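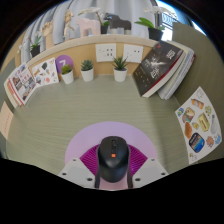 The mouse on its round mat, with the pink fingers closed on it.

December, past ten at night and the tea is gone

Well, I finally went to the open day at Jidau, after Rodica Rusu had been after me since summer to come and see what she does all day. I took the 36 bus because I didn't trust the parking, and of course the parking was fine. Ximena Alvarado met me at the door with a name sticker and a cookie, so I was in a good mood before I had seen a single thing.

I had expected big machines behind glass, I suppose, the kind that weld cars. Most of what they showed us was small and close up, and a good deal of it happened at ordinary desks. The one I liked best had succulents in white pots along the back and stickers on the partition, and two little wooden models up on the ledge, a hand and a jointed figure. I have been meaning to get one of those figures for years!

The job at that desk was a computer mouse. You hold the gripper yourself, bring it in over the mouse, and close it. Hongjun Jia did the talking, and he is a patient man. He told us they want 2000 of these short recordings before spring, all sorts of objects, and that they had 1292 as of this morning. The robot arm in the other room is supposed to learn from them. I asked whether it minded who did the holding, and he said the more different hands the better, which made me feel rather useful.

Then my turn came. I am not ashamed to say I was nervous, with Tania Biswas and her two boys waiting behind me. The ridged pink parts give a little when you squeeze, and I kept wanting to press too hard, the way I do with the salad tongs. My first try went sideways. The second was all right, and on the third Hongjun said "good, that one's good," and I was as pleased as if I'd passed my driving test again.

Apolinar Robles gave the talk afterward, in the room with the bad chairs. He went on a bit about Prestari, their next project, and I lost the thread somewhere near the slides with the arrows — I think it has to do with sorting kitchen things. Rodica says she'll explain it over lunch. I did write down that she starts her new hours in January, so lunch will have to be the early kind.

Walked home from the stop in the cold. Must call Ximena about the scarf I left on the coat rack, and look up what those wooden figures cost.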